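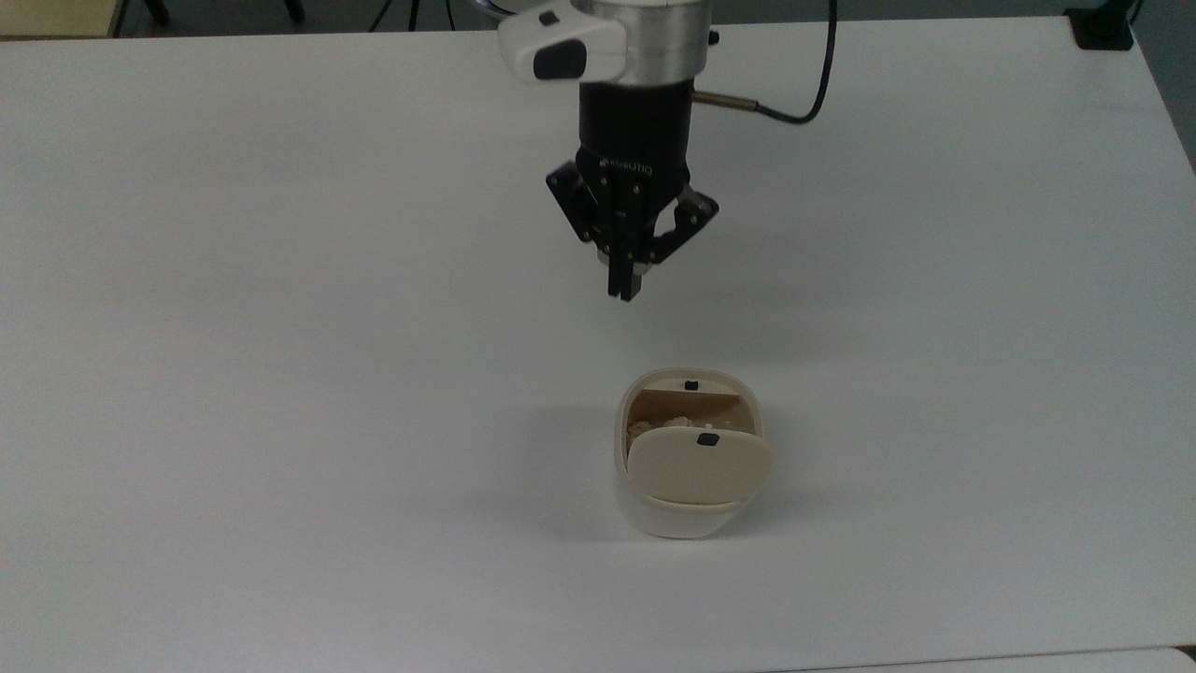 The open box, with the gripper waiting over it.

The Granell came with a free trial of 60 days, and on day 8 Ladan Salehi was still trying to give it two stars.

She reviewed equipment for the Didport Buyer, a magazine read by people who bought equipment and, she suspected, by the people who sold it to them. She had given two stars to a label printer that set its own labels on fire. She had given two stars to a stapler. It was a matter of standards, and the standards were hers.

"Does it do anything besides boxes?" she asked.

"It does cups," said the man from Duman.

Duman made the Granell, or made the part of it you paid for every month. The man had driven up from Soscombe with a sandwich and a binder, and for eight days he had stood at her elbow being pleasant. She had asked him to stop on the second day. He had said of course, and gone on.

The box sat in the middle of the table with its flap down. The fingers hung above it, nearly touching each other, like someone about to say grace. Ladan clicked her pen.

"What's it doing?"

"Considering."

"Is that in the binder?"

He looked. "The binder says 'planning.' I think considering is warmer."

She wrote down *planning* and then, after a moment, wrote *considering* next to it, and was annoyed with herself. The readers of the Didport Buyer did not want warmth. They wanted to know whether the thing could put a lid on a box 300 times in a shift without calling in sick, and what happened to the warranty if someone leaned on it.

"Someone will lean on it," she said.

"There's a page on leaning."

There was, too. It was a sensible page, with a diagram of a man leaning. Ladan read it through looking for a spelling mistake and had to hand it back.
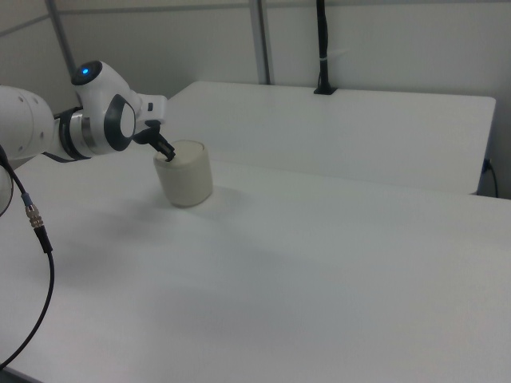
Two black fingers and the rim of a cup.

The cup was her idea. She had picked it for being short and wide and dull, the sort of cup that gets left on a windowsill for a year. The man from Duman had offered her a choice of approved cups from a padded case, and she had told him that in her experience people did not approve their cups.

The arm came in low from the side and put its fingers over the rim. A little blue light glowed on top of it.

"What's the light for?" said Ladan.

"It's on."

"I can see it's on. What's it for?"

"No, that's what it's for. It means it's on."

She wrote that down as well. Her page now said *light means on*, and under it *leaning, see p. 41*, and nothing at all in the column marked Faults. She had ruled that column extra wide on the first morning, out of optimism.

"You don't like it," the man said. He didn't sound hurt. He sounded like a dentist.

"I don't like or dislike. I had a forklift once that I was very fond of, and I gave it one star."

"What did it do?"

"Went through a wall." She thought about it. "Nice seat, though."

He unwrapped the sandwich, looked for somewhere to put the paper, and thought better of the table. Ladan held out her hand for it. They both watched the cup for a while.

"What does it cost after the 60 days?" she asked.

He told her.

"Oh, good," said Ladan, and wrote it down in the Faults column, in large letters, and underlined it, and asked if he was going to eat the other half.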